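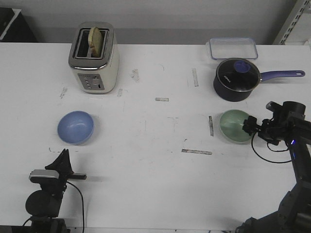
Section 4: Trying out two sets of fingers on the same bench

I've set up a fair few gripper comparisons now, and the thing I'd beg you to do before touching a single bolt is to settle on your objects and leave them alone. Mine is a breakfast set: a toaster with one slice of bread standing in it, a saucepan with its lid on, a light blue bowl over on the left and a pale green one on the right, plus a clear plastic box at the back. The strips of grey tape on the table are position markers, and they're worth every minute they take to put down. If a bowl gets knocked (it will!) you can pop it back and carry on.

You'll be comparing the Bastberg fingers, which are stiff and pointy, with the Hedotow ones, which have a bit of give in them. Do the full list with one set before you swap to the other. I tried swapping after every grasp once and lost a whole afternoon to screws.

1. Switch on the controller and wait for the arm to finish its start-up check. Keep your sleeves out of the way while it does this.

2. Open the Kornero panel on your laptop and pick the profile that matches the fingers you've fitted. The two profiles have very similar names, so read it twice.

3. Set the closing force to 12. I know it looks feeble. Start there anyway and go up in small steps if things slip.

4. Check the cable at the wrist. You want a loose loop hanging down, with enough slack for the wrist to turn all the way round both ways.

CAUTION: Never tape the cable flat to the arm to tidy it up. I did, and the connector came out halfway through a turn.

5. Start with the green bowl. Bring the gripper in from the right, slowly, and stop beside the rim before you go any further. 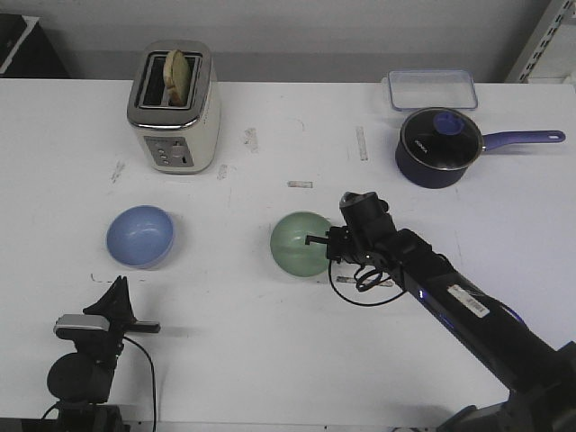

Fig. 4.2: Gripper at the right-hand side of the green bowl.

6. Close on the rim with one finger inside the bowl and one outside, then lift by a hand's width and hold for 9 seconds. Write down what happened, even if it was boring.

7. Put the bowl back by its tape and do it again from a slightly different angle. Bowls are forgiving head-on and quite rude at a slant, and that's where the two sets of fingers really start to part company.

Note: Idrisa Biwott, who wrote the first version of this guide, liked to do the blue bowl next with the other arm. I go for the toaster while the first arm is still warmed up. Either order is fine, just stick to it for both sets.

8. Switch to the wrist camera view and line up on the front of the toaster. You're after the middle of the front sitting straight ahead, between the two fingertips, with the slice showing above them. If the toaster looks twisted, turn the toaster a touch and leave the wrist as it is.
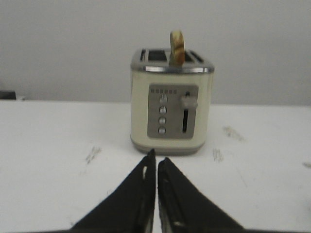

9. Raise the arm until the fingertips clear the top of the slice, move forward over the slots and come down with one finger on each side of the bread. Close gently. Bread squashes long before the force reading moves, so trust your eyes here.

CAUTION: Leave the toaster unplugged for the whole of this test. Metal parts near the slots are no place for live elements.

10. Save the run with the name of the fingers in the title, then power down before you change them over. The Rashidi adaptor plate stays on the wrist for both sets, so you only need to undo the finger screws.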